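Project Report: Our Visit to the Robot Open Day at Lurnuneo
By Gladys Pacheco and Chun-hung Mok

1. Purpose of the visit
Our course project is about how robots pick up small things from home and school. In December our class was invited to the open day of Lurnuneo. We wanted to see two arms working in one space and to write down how the work is organized.

2. The work cell
The program started at 11 with a short talk by Ms. Tse, and after it we went to the work cells. The one we chose for this report has two black arms on one long aluminum rail. The walls are covered with patterned cloth in many colors. At the back there is a black wire shelf with four levels. The objects for the arms lie on the floor of the cell, and they are ordinary things, for example a pink case and a paperback book. 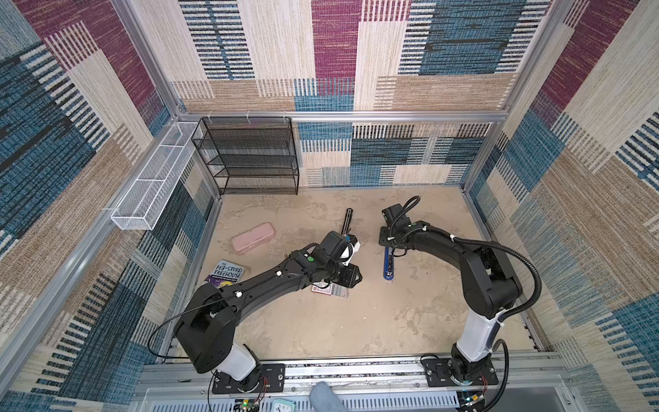

Figure 1. The two arms over the floor of the cell. The left gripper is above a small red and white item.

3. What we observed
We stayed at this cell for 30 minutes. Chun-hung made the notes and Gladys asked the questions. Ms. Tse told us that flat objects are the most difficult, because the fingers must come very low and the floor leaves them little space. We had expected that heavy objects would be the main problem, so this was new for us.

We also paid attention to how the arms share the middle of the cell. Each arm has its own base and its own side, but both can reach the center. There the distance between them can become very small.

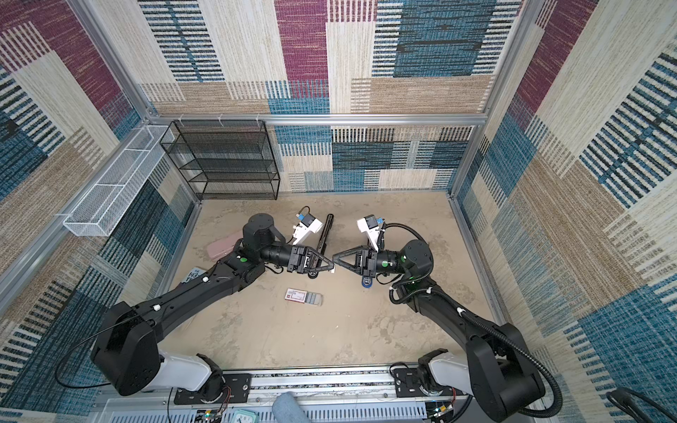 Figure 2. Both grippers close together at the center. A camera is mounted above each one.

4. What we learned
The position of the cameras was useful for our own design. In our first drawing we had only one camera, fixed high over the table. We will now add one near the gripper and compare the two views.

5. Open questions
We did not have time to ask how the arms avoid each other. We have sent this question to Ms. Tse by e-mail.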